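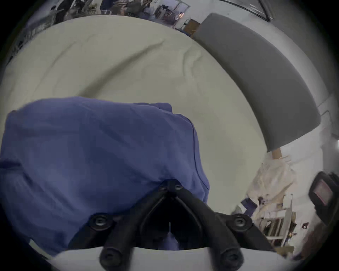 Carkell hand gripper kit: your questions

I run the kit side of Carkell, which means I pack the boxes and I also answer the mail. Most of the mail asks the same things, so I finally typed it all up. Last updated 2026-08-07.

What do I get in the box?

Two grippers, a wrist strap for each, a charger, a spare set of finger pads and a printed setup sheet. The camera is already mounted and lined up, so please leave it alone! I know the screws look inviting.

Do I need a robot to use it?

No. You hold the gripper and do the job yourself, and the camera records what the fingers are doing. If you have an arm at home or in the lab you can train it later on what you recorded. Plenty of our customers rent the kit for a couple of weeks, fill a drive with recordings and don't go near an arm until months afterward.

What kind of jobs is it good for?

Cloth is what I get asked about most, and it's what I'd start with. Shirts, towels, pillowcases, anything soft that you can lay out on a bed or a big covered surface. Picking and placing small boxes is fine too. I would not use it for anything with liquids - the housing isn't sealed, and I've had to replace one that met a pot of soup.

How hard is it to pick up fabric?

Harder than you'd think on the first day. Flat fabric on flat fabric is the worst, because the tips slide over the top layer and you come up with nothing. Come in low, press down a little, and close slowly. If you're getting two layers every time, you're pressing too hard. My own first try at a T-shirt took so long that I went and had lunch in the middle of it.

How many recordings do I need?

It depends on the job, and I know that's an annoying answer. For one simple fold with one type of garment, I tell people to plan on 275 good ones and see where they are. For a mixed laundry pile, go for 2000 and bring friends.

Can I record in a messy room?

Yes, please do. You don't have to clear the shelves or send everyone out. The one thing I ask is that the lighting stays the same through a single take, so no flipping switches halfway.

How long does the battery last?

I get 4 hours with the camera running. It charges over USB-C, and you can record while it's plugged in if you don't mind the cord (I mind the cord).

Does it work with the Braveo software?

It does. Export as a Braveo project and it opens with the clips already split. The older Kulkarni plug-in still works as well, but it drops the finger width readings, so you'd have to bring those in by hand. An update is supposed to arrive in September. I'll change this answer when I've tried it.

My finger opening reads wrong. What now?

Close the fingers all the way, hold the side button until it beeps, open them all the way, hold it again. Still off? Check for lint in the hinge. If you've been doing towels, it's lint.

Can I rent before I buy?

Yes, two weeks minimum, and the rental fee comes off the price if you keep the kit. Rentals ship out of our Rundton shop. Pickup is fine too, just write first so I have one charged.

What if I break it?

Finger pads and straps are wear parts and I'll mail you new ones for the cost of postage. Anything else, send me a photo before you take it apart.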